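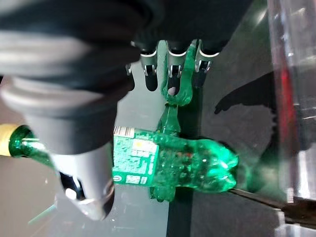 Subject: Re: Bottles at the Furtado Street store -- what goes where
From: Heloísa Miranda
To: reuse-and-sorting list

Hello all,

Replying to the message from last night, quoted here so everyone has it:

> I did the late turn at the store and found plastic and glass in the same
> bay again. Mostly green, so I suppose people see the colour and stop
> thinking. Are we meant to be taking crushed bottles at all? And do the
> labels have to come off? Somebody on the early turn told me yes and I
> spent half an hour peeling.
>
> Also the foil on the wine and cider bottles. I left it on. Tell me if
> that was wrong.
>
> Piet

Thanks Piet. Taking these in order.

Crushed plastic bottles are fine. Dernex collect by weight and they would much sooner have them crumpled than full of air. Fold them or stand on them, whichever you like. What they don't want is a bottle crushed flat with the cap screwed on and drink still inside. If there is liquid in it, empty it at the sink by the back door first.

The exception is anything with a deposit on it. The return machine at Plarnano reads the barcode, so the label has to be on and the code has to be readable. A few dents don't matter. A bottle folded across the code will be spat back out. Those go in the blue crate under the window and I take them down when the crate is full. Last month's came to 535 bottles, and 16 were refused, nearly all for torn labels.

So, no, please don't peel the labels off plastic. Peeling was for the jam jars we did in October and I think the instruction has simply hung about. I will take the old sheet down from the wall.

Glass goes in the grey bins, green and brown together, clear on its own. Foil round the neck can stay on if it is stuck fast. If it comes away in one pull, drop it in the metals tub. Corks out. Wire cages from fizzy wine go in the metals tub as well -- mind your fingers, they are sharper than they look.

On green plastic and green glass ending up together: it is an easy mistake when you are tipping out a whole bag at once. I would rather we tipped on to the table first and sorted from there. It is slower by a few minutes a bag, but Dernex turned away a full load in the spring for broken glass in the plastic and we had to pay for the second trip.

Two other things while I am writing.

The Skillo rota has gaps for 5 evenings next month. Reply to me directly if you can take one, and say whether you have a key.

The key to the side gate has been copied and the new one sticks. Lift the gate a little as you turn it. If it still won't go, the old key is on the hook behind the meter.

The running total for the year on the deposit bottles is 1054. The money is going towards a second sorting table, as agreed.

Heloísa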